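Support > Home monitors > Brikora upper arm > Section 3: First set-up

3. FIRST SET-UP AND FIRST READING

Covers the Brikora upper arm blood pressure monitor, mains and battery versions. Wrist model is a different booklet, don't use this one for it. Read 3.1 before putting the cuff on anyone.

Have ready: monitor, cuff, air hose, four AA batteries or the Biltetti adaptor, a tape measure, a chair with a back. 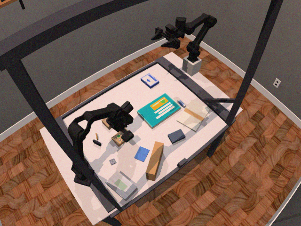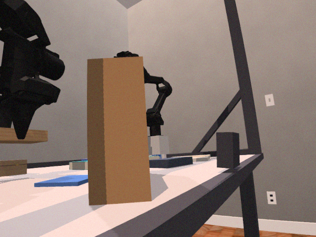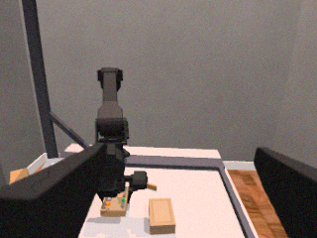 3.1 Before you start

Not for children under 12. Not for use in pregnancy unless your midwife or doctor has said so and knows which monitor it is. If you have an irregular heartbeat the readings can jump about a lot, ask at the surgery first, they may want to do it by hand.

CAUTION: Don't put the cuff on an arm with a drip, a fistula, or on the side where lymph nodes have been taken out. Other arm. If both arms are ruled out, stop here and ring your clinic.

CAUTION: Keep the hose away from small children. Strangling risk.

3.2 Power

1. Slide the battery cover off (underneath, push at the ridges).
2. Four AA, all new, all the same make. Plus ends as marked in the tray.
3. Cover back on till it clicks.
4. Screen lights up, shows all segments, then goes to the clock.

Using the adaptor: plug into the monitor first, then the wall. Biltetti adaptor only. Others may fit the socket but the voltage is not always right, and damage from that isn't covered.

Note: rechargeable batteries will run it but the low battery sign comes on early. Ignore the first one, not the second.

Note: take the batteries out if it's going in a cupboard for a month or more.

3.3 Clock

Clock has to be right or the averages come out in the wrong half of the day.

1. Hold SET until the year flashes.
2. MEM to move up. SET to accept.
3. Same again for month, day, hour, minutes.
4. START/STOP to finish.

No change for summer time, you do it yourself. If the screen shows January and a row of dashes, the clock was never set. Go back to step 1.

3.4 Picking the cuff

Most bad readings are the wrong cuff. Measure round the bare upper arm, halfway between shoulder and elbow, arm hanging loose.

Small: 17 to 22 cm
Standard (in the box): 22 to 32 cm
Large: 32 to 42 cm

On the line between two sizes, take the bigger. Too small a cuff reads high. Too large reads low, not usually by as much.

Over 42 cm: no Brikora cuff at present. Do not stretch the large one.

3.5 Fitting the cuff

1. Left arm, unless told otherwise. Sleeve off, not rolled up tight above the cuff.
2. Push the hose plug firmly into the left side of the monitor.
3. Put your hand through the loop, slide the cuff up.
4. Bottom edge of the cuff two fingers' width above the elbow crease.
5. Turn it so the hose runs down the inside of the arm, in line with your middle finger.
6. Pull snug and press the fastening down flat. You should get two fingertips under the top edge, not a whole hand.

Thin vest or shirt sleeve is ok if you really can't take it off. Jumper no.

3.6 Getting ready to measure

- No coffee, smoking or exercise for half an hour before.
- Go to the toilet first. A full bladder does put it up.
- Sit five minutes, quiet. Back against the chair, feet flat, legs not crossed.
- Arm resting on something, palm up, cuff level with your heart. Cushion under the elbow if the table is low.
- No talking. No telly that gets you worked up.

3.7 Taking the reading

1. Press START/STOP.
2. Cuff fills. It will feel tight, that is normal. Keep still.
3. If it doesn't get there first time it lets go and pumps up again, higher. Leave it be.
4. Numbers come up when the cuff is empty. Top is systolic, middle is diastolic, bottom is pulse.
5. Wait one minute. Do it again.
6. Write both down, or let the monitor keep them (3.8).

To stop at any time press START/STOP, air goes out straight away. If it doesnt, pull the hose plug out of the monitor.

Do both arms the first day. If one is clearly higher on repeat readings use that arm from then on, and tell the surgery.

CAUTION: If the top number is 180 or over, or the bottom 120 or over, sit quietly and repeat. Still up there and you have chest pain, bad headache, trouble seeing or speaking, weakness down one side or short of breath: 999. Still up there but feeling well, contact your surgery or 111 the same day. Don't change your tablets on your own from a home reading.

3.8 Memory

Holds 100 readings per person, two people (A and B). When it's full the oldest goes.

- MEM once: average of the last three.
- MEM again: latest reading, then back one at a time.
- Hold MEM and SET together: wipes everything for that person. No undo.

Check the letter in the corner before you press START. Readings can't be moved from A to B afterwards.

3.9 Linking to the Simard app (optional)

1. Bluetooth on. Phone next to the monitor.
2. Open Simard, Add device, choose Brikora.
3. Hold MEM till the link sign flashes.
4. Type in the pairing number on the screen. If none shows, use 574.
5. Tick means done.

If your practice uses Damarance you can send a week's readings from the Share page. Ask them first, not every surgery looks at what comes in. Nobody at our end sees or checks your readings.

3.10 If it shows an error

E1: hose loose or cuff not plugged in. Refit.
E2: you moved or talked. Rest, start agian.
E3: cuff too slack, or over thick clothes.
E4: pressure went too high. Take the cuff off, wait, retry once.
871: internal fault. Don't keep trying. Batteries out, send it back.

Low battery sign: change all four, not just one.

3.11 Cleaning

Monitor: soft dry cloth. Cuff: wipe with a damp cloth and mild soap, dry flat. Not in the machine. Don't iron it. Don't fold the hose hard for storage, coil it loose. Accuracy check every two years, see section 6 for where to send.

Biltetti Home Monitors | Contact support, quote leaflet 20 | © Biltetti | Back to top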